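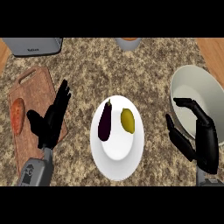 A worktop (also called a countertop or, in some regions, a bench) is a raised, flat, horizontal surface used for preparing food and for other work in kitchens, bathrooms and workshops. It is usually fixed on top of base units and may be cut to take a sink or hob.

Materials

Worktops are made from natural stone, solid wood, laminate, ceramic tile, stainless steel, concrete and various composites. Granite is hard and stands up well to heat, but most types are slightly porous and need sealing from time to time. Marble is softer and is marked by acids such as lemon juice and vinegar. Wood can be sanded and oiled again when worn — oak, beech and maple are common choices.

Laminate consists of layers of paper and resin pressed together and glued to a core, usually chipboard. It is light and cheap, though water can swell the core where joints are left open.

Fitting

Stone slabs are cut from a template taken after the base units are level. Long runs are made in two or more pieces, with the joint kept away from the sink where possible. The front edge normally overhangs the doors slightly, and the back edge is sealed to the wall or covered by an upstand.

See also

Kitchen cabinet
Splashback
Chopping board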